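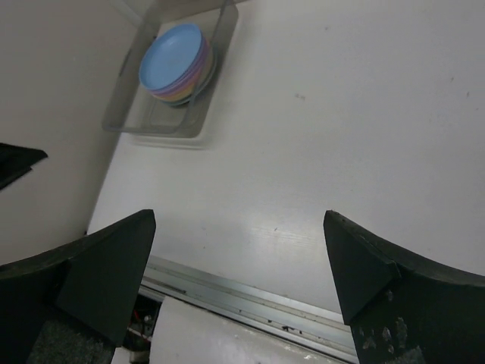 Plengate calcula los ascensos y descensos a partir de la clasificación final, y el folleto comercial asegura que lo hace «sin intervención del usuario». No se lo crea del todo. El módulo de competición aplica bien las reglas que se le dan, pero rellena por su cuenta las que faltan, y avisa de ello con una línea gris clara sobre fondo blanco. En la mesa blanca de la foto, lo negro se distingue antes que el perfil metálico plateado; con los avisos de Plengate pasa algo parecido, así que cambie el tema a «Contraste alto» antes de tocar nada.

## 4.2 Crear la división

1. Entre en **Competición > Divisiones > Nueva**.
2. Escriba el nombre oficial de la división. El campo admite abreviaturas, pero el acta del partido las copia tal cual y luego no se pueden corregir por lotes.
3. Indique los clubes participantes. Si importa la lista desde Brundham, revise los nombres con tildes o signos especiales: Gajdoš suele llegar como «Gajdo?» y el programa lo da de alta como un club nuevo.
4. En **Formato**, elija *Liga a doble vuelta*, *Liga simple* o *Fase previa y final*.
5. Pulse **Guardar borrador**. Todavía no pulse **Publicar**.

> **Nota.** La opción *Formato recomendado* propone siempre la liga a doble vuelta, sea cual sea el número de clubes. No hemos encontrado ningún caso en que recomiende otra cosa.

## 4.3 Puntos y desempates

1. Abra la pestaña **Puntuación**.
2. Introduzca los puntos por victoria y por empate. El valor de fábrica del empate es 2.
3. Active el bonus ofensivo y el defensivo por separado. La casilla *Bonus estándar* activa los dos, con umbrales que el fabricante no documenta.
4. Ordene los criterios de desempate arrastrándolos. Deben figurar al menos 3.
5. Salga de la pestaña y vuelva a entrar. Si el orden ha cambiado, repita el paso anterior y guarde con el botón inferior; el superior solo guarda los puntos.

> **Precaución.** El criterio *Mérito deportivo* viene marcado en algunas instalaciones. Según la ayuda en línea, pondera «la trayectoria del club». No dice cómo ni durante cuántas temporadas. Desmárquelo salvo que su reglamento lo defina por escrito.

## 4.4 Sustituir un club fuera de plazo

Es la función que más incidencias genera. Permite retirar a un club de la división y meter a otro en su lugar con la temporada ya preparada, y en la demostración de Drelard se hacía con un solo clic. En la práctica lleva bastante más.

1. Compruebe que existe una resolución firmada. El programa no la pide.
2. Vaya a **Divisiones > Participantes** y seleccione el club saliente.
3. Pulse **Sustituir** y elija el club entrante. La lista muestra primero al mejor clasificado de la fase previa, lo cual no significa que le corresponda la plaza.
4. Responda **No** a la pregunta *¿Transferir sanciones pendientes?* Si responde **Sí**, el club entrante hereda las tarjetas del saliente.
5. Regenere el calendario y compare los desplazamientos. Los horarios de viaje siguen calculados para la sede anterior hasta que se edita cada jornada.
6. Anote la referencia de la resolución en **Observaciones**. El campo corta el texto a los 315 caracteres sin avisar.

Glenys Paewai y Normunds Kütt repitieron el proceso en una división de prueba y obtuvieron dos calendarios distintos con los mismos datos. El fabricante lo atribuye a la «optimización dinámica». Mientras no lo explique mejor, exporte el calendario en PDF nada más generarlo y tome ese archivo como el bueno.
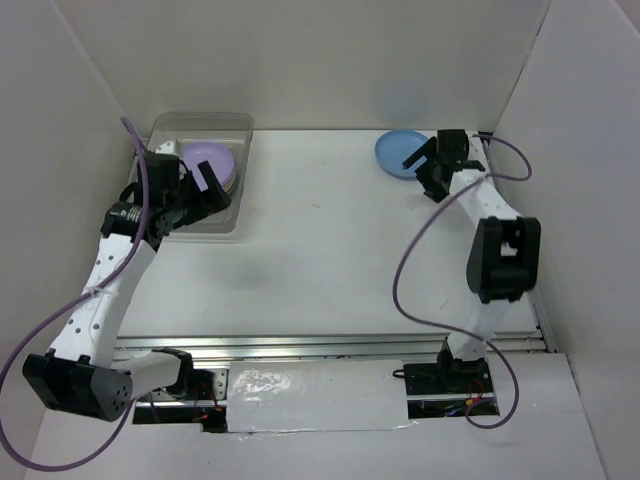
## 4.5 Publicar

1. Ejecute **Herramientas > Validar**. Una validación correcta indica que no faltan campos; no comprueba que las reglas sean las suyas.
2. Si aparece el código 553, hay un club sin sede asignada. El manual original lo describe como «informativo», pero impide emitir actas.
3. Pida a otra persona con permisos que revise los desempates en pantalla.
4. Pulse **Publicar** y descargue la copia de seguridad.

> **Nota.** *Deshacer publicación* retira la división de la web pública, pero no anula los correos ya enviados a los clubes.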